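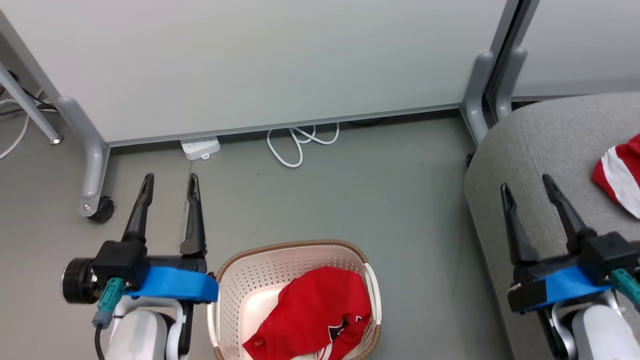

各位邻居、各位列友，回得有点慢，请多包涵。上次那封信问的是“小书房兼放洗衣篮，到底行不行”，我正好折腾了大半个秋天，就多说几句，啰嗦的地方请跳过去看。我家的办法很土，洗衣篮就放在书桌跟前的地上，不进卧室，也不进卫生间。篮子是白色塑料的，四面有孔，上沿围了一圈浅棕色的编织边，里头现在团着一件红衣服，椅垫上还搭着一块红白条的布，也该归进去了。桌子是白面板配灰色金属腿，脚底带小黑轮子，挪起来不费劲，所以我才敢把篮子放得这么近。

先把原信引在下面，免得后来订阅的朋友摸不着头脑：

> 大家好，我是上个月刚搬到 Grinevau 小区的住户，潜水很久了，第一次发信。
> 我家只有一间半房，半间拿来做书房，桌子一摆，剩下的地方就很窄了。
> 卫生间没有窗，脏衣服放在里面两天就有味道，卧室又被柜子占满了。
> 我想把洗衣篮挪到书房，可是又怕看着乱，也怕和地上的电线插线板搅在一起。
> 想请教各位：
> 一、篮子选布的、藤的还是塑料的？
> 二、放桌子底下，还是放椅子旁边？
> 三、地上的线怎么收？我看到 Prukico 有一种挂在桌板下面的线槽，不知道值不值得买。
> 四、一周洗几次比较合适，才不至于堆成山？
> 先谢谢大家了，不着急，有空再回。

那我就按您的顺序来答，答得不一定对，别家有别家的过法。

先说篮子。我前后用过三种。最早是布的，折起来确实省地方，可是软塌塌的，衣服一多就往一边倒，底下要是压了条湿毛巾，布也跟着潮，得连篮子一起洗。后来换了藤编的，摆着真好看，我婆婆来了也夸，只是毛衣老被勾住，有一件心爱的开衫就这么抽了丝，心疼了好几天。最后还是回到塑料的，带孔，透气，脏了拿到淋浴底下冲一冲，擦干就能接着用。上沿那圈编织边是我当初挑中它的缘故，放在书房里多少柔和一点，不那么像卫生间里搬出来的东西。您去挑的时候，手伸进去摸一圈内壁，有毛刺的就别要了。

再说位置。桌子底下我试过，刚开始觉得妙极了，眼不见心不烦。过了两个星期，坏处就出来了：腿伸不直，一伸就踢到篮子；往里丢衣服得弯腰，家里那位嫌麻烦，干脆丢在椅子上，等于白放。现在搁在椅子旁边、桌沿外头，站着顺手就能扔进去，打扫的时候一只手就拎走了。唯一要注意的是别挡住椅子往后退的路，您可以先拿个纸箱子在那儿摆上几天，走来走去不绊脚，再去买篮子也不迟。至于看着乱不乱，我的体会是，篮子别装到冒尖就还好，冒了尖，再漂亮的篮子也救不了。

电线这一条我最没有资格说话，因为我自己也还没收好。插线板至今就在靠墙的地上，旁边盘着一根白线，左边桌腿后面还有一堆黑的白的缠在一处，每次拖地都要叹口气。Prukico 的线槽我没用过，不敢替您拿主意。我在 Le Goff 五金店看过另一种，是铁丝网的，店里的师傅说要在桌板底下打螺丝，我舍不得打孔，就没买。眼下我打算先做两件不花钱的事：一是把多余的线一圈圈绕好，拿旧的魔术贴扎上；二是把不常用的充电器统统拔下来收进抽屉。做完了若还是不像样，再谈线槽。另外提醒一句，篮子和插线板之间总要留出一段距离，湿毛巾、湿泳衣这类东西千万先晾干再进篮子，别图省事。

洗的次数，要看家里几口人。我们家四口人，夏天隔天洗，天凉了以后固定在星期四晚上洗一大桶，周末再看情况补一次。颜色深的，尤其是红的，我单独放一回，吃过亏的人都懂，那年一件新买的红上衣把全家的袜子都染成了粉色。带印花的翻过来洗，图案能多撑些日子，晾的时候也反着晾。椅子上搭的东西，我给自己定的规矩是不过夜，能再穿的挂起来，不能穿的进篮子。这条规矩守得怎么样就不细说了，反正每天睡前会去椅子那儿看一眼。

还有一件您没问的，我也顺便说了。书房要是关着门，最好早上开窗透一刻钟的气，尤其是篮子里有运动衣的时候。我试过在篮底铺一张旧报纸，吸潮还不错，每次洗衣服时顺手换掉。香包就算了，混在一起那个味道，坐在桌前办公反而头疼。

对了，上回有位列友在信里提到 Plutuvow 那款可以折叠的双格篮，说深浅色能分开放，用过的朋友能不能出来讲讲结不结实？我怕中间那块隔板用不了多久就歪了。要是真好用，我也想换一个试试，现在这只就留给孩子装玩具。

您那半间书房若是方便，量一下桌腿之间的宽度和椅子拉开以后剩下的地方，发到列表里来，大家一起帮着想想。

祝各位衣服都干得快。

Grinevau 小区，三号楼的老住户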